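Sun 13 September

Up before seven with no alarm, which never happens on a Sunday, and straight out to the garden in my slippers because I wanted to see the beans. They made it! I was so sure the wind on Friday had flattened the whole row, but only the end pole had gone over, and the plants on it were still hanging on and flowering like crazy. I pushed the pole back in and stamped the dirt down around it and stood there grinning at a bean plant for a while.

Then the walk. I've been promising myself the long loop out of Waltbridge since June, and today I finally did it, the full way, up past the water tower and along the ridge to Lalstead and back down by the creek. Valentina Riquelme came too (she said yes by text in under a minute, bless her) and she brought the good binoculars. We had not gone far before she stopped dead and grabbed my sleeve. Kestrel! Sitting on the wire, perfectly calm, with that little rusty back. We watched it drop twice into the grass. The second time it came up with something, too small for either of us to tell what, and flew off low over the field.

The ridge was glorious. Goldenrod everywhere, asters just starting, and so many bees that you could hear them from the path. I wrote down 62 species of plants by the time we reached Lalstead, counting the ones I had to look up, and I'm a bit giddy about it because my best before today was way lower. Valentina thinks two of my grasses are the same grass. We'll see. I picked a stem of each and pressed them in the back of the notebook, so I can settle it tonight with the key.

We ate on the wall by the church. Cheese rolls, plums, and a slab of her ginger cake that I'd walk the whole loop again for. She says the trick is leaving it in the tin for 3 days, and I don't believe I could ever do it. All the way down the creek we talked about food, and what I could cook once the beans come in, and whether I should finally do something about my kitchen.

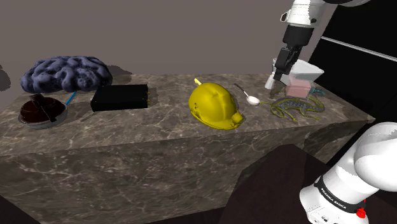

Dark marble with pale veins. I want it!

The marble would never fit my budget, but I keep going back to it. Even a small piece beside the stove would make me happy, somewhere to roll out dough.

Back to the creek. The water is low and you can cross on the stones below the footbridge, so of course we did, and of course I put one foot in. Found jewelweed on the far bank and spent far too long popping the seed pods. They really do go off like springs! Valentina got one that shot right into her hair. There was a heron too, standing in the shallows near the bend, and we crept along like burglars and still scared it.

Home by three with one wet boot and a sunburned nose. Slept on the couch for an hour, then watered everything and picked the first real bowl of beans. Had them with butter and salt and nothing else.

Must remember: return her binoculars (they ended up in my bag), buy twine, look up the yellow mushroom by the stile. Next time we want to start from the Lalstead end and do the ridge with the sun behind us. She's free in two weeks and I've already put it on the calendar.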